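The Trullmont Arms

The company that sold us the arms was called Trullmont, which sounded to me like a cheese. They came to the Oltcombe shop in June with a binder and a promise that by the end of summer the two of them would be doing what I did, only all night.

What I did was put things away. Oltcombe fixed small appliances, and every repair shed parts: cords, plugs, screws, the little rubber feet. At the end of the day somebody had to clear the bench, coil the cords and send it all home to the right drawer. We had 900 drawers. I had been that somebody for 20 years, and I will admit I had come to think of it as a gift.

The boss put the arms on a white table against a white wall. The binder said to start with one cord. Coil it, lay it down, let go.
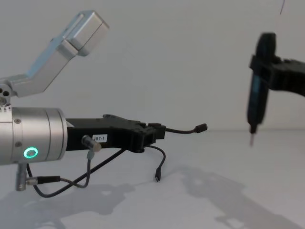 I was told to sit nearby and take notes, so I brought a folding chair and a thermos. My first page says "9:15, thinking." My second page says "9:40, still thinking, or else it's off." I called the help line and a cheerful young man in Gridton asked me what color the lights were. I told him. He said that was great.

"Great how?" I said.

"Great that they're on," he said.

By lunch they had moved the cord a distance I could have covered by sneezing. I wrote that down, then crossed out the sneezing, because the boss read the notes.

My sister has one of those Boonchu machines that is supposed to fold towels. It takes 7 minutes a towel and she stands over it the whole time, telling it that it's doing fine. I laughed at her about that at Thanksgiving. By the second week I was saying "other end, other end" to a pair of arms in an empty shop, in the voice I used when I taught my son to park.

The thing is, they did get better. One afternoon the cord went around once, and then most of the way around again, and I stood up so fast I kicked over the thermos. Then it all sprang open like a cheap umbrella. I called Gridton anyway. The young man put me on speaker and I heard people clapping.
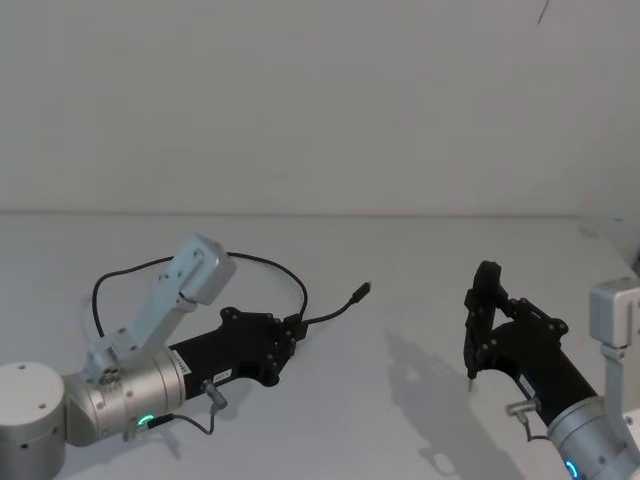
The arms at their table, with the plug still a long way from its drawer.

The boss asked me in private how long I thought it would be. I said two years. He said the binder said two months. I said the binder had never met a cord.

So we came to an arrangement. The arms would practice from eight to five, and I would stay on until they were ready. At five I switch them off, coil the cord – four seconds, if I'm showing off – and carry it to its drawer. In the morning I take it out again and lay it on the table for them, a little tangled, but not so tangled that they'd get discouraged.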